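Fold It Where You Eat

I will defend the kitchen table as the best laundry room in any home, and I'll do it loudly! When I moved to Radimville I had 2 rooms and one decent surface, so everything landed there: the basket of dark clothes, the dish rack, the bowls from breakfast. My friend Ermira Ionescu was horrified (she irons tea towels). I was delighted. You put a few bowls away, you fold a shirt, you put away a few more, and suddenly two dull jobs have turned into one pretty good half hour.

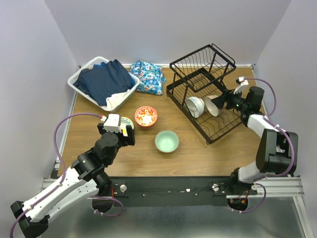 A rack with two levels helps enormously, by the way. Bowls stand on their sides down low and the top stays free for whatever comes next. And please, use the bowls you love! I have a patterned one from a shop in Tristlow that makes me happy every single morning, even with socks piled up beside it.

People spend real money on homes where the chores are hidden behind doors. I'd take the big messy table, with the radio on and the window open.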